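Visit report: open day at the Clakance home robotics site

Posted in Visits, March

Six of us from the housing maintenance group went out to Clakance on the Tuesday, leaving the depot at 7:30 and arriving just before the gate opened. Anitha Naidu had arranged the places back in summer. Parking is on the street and fills early.

Clakance works out of an ordinary two-level house and the unit next door. The unit holds the offices and the workshop. The house is where the robots practise, and it has been left furnished. Visitors are taken through in small groups, and ours was led by Ilango Devadiga, who has been with the company since it moved out of the university.

The morning began with a short talk in the unit. Clakance has 41 household tasks on its list at present, from folding tea towels to wiping down a bench, and each one is recorded 200 times before anyone tries to train on it. We had come for the floor work, as most of our own hours go on common areas and entryways. That session was on the ground floor of the house with a two-armed machine, a broom and a long-handled dustpan.
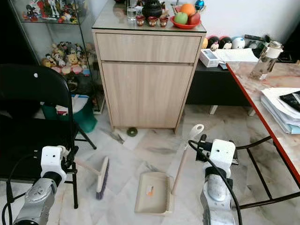 Ilango explained that picking up the tools is counted as its own task and is scored separately from the sweeping. A handle lying on a hard floor gives the fingers very little to get under, and the angle changes every time the tools are put down. The operators had done 97 recordings of the pick-up by the day of our visit. Pavithra Bangera, who looks after the recordings, keeps the failed ones as well and marks the point where each went wrong.

I asked whether they had considered fitting a brush straight onto the arm. They had, and dropped it. Their view is that people already own brooms, and a machine that needs its own special tools will cost more to keep going. Bo-ram Yook from our group disagreed, and the two of them went on about it for some time. A vacuum head would suit our stairwells better, in my opinion, but I can see why they started where they did.

Morning tea was at 10:30 in the unit. Good coffee, and sandwiches from D'Souza on the corner.

After the break we went back for the sweeping. The left arm works the broom and the right arm looks after the pan. The rubbish is kept simple for now, mostly bits of paper. Fine dust is a later stage.
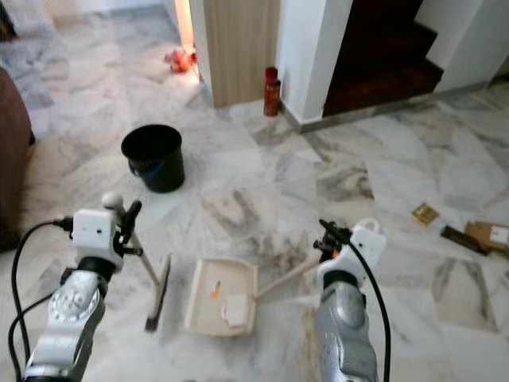
The difficult part, according to Ilango, is keeping the lip of the pan flat while the other arm is pushing toward it. If the pan tips even slightly, the paper goes underneath. Marble is kinder than carpet in this respect, though grout lines can catch the edge. Our buildings are mostly vinyl and sealed concrete, so I took down the details of the floor types they plan to try next. Vinyl is on the list. Concrete is not, and Mwende Kinyua is going to write to them about it.

Questions were held at the end. Noise is not a concern indoors. Price was not discussed, and they were clear that nothing is for sale this year. Stairs are out of the question for the current base.

We left at 12:45. Clakance will run another open day in spring, and Anitha has the contact details for anyone who missed out — groups are capped at eight, so put your name down with her early.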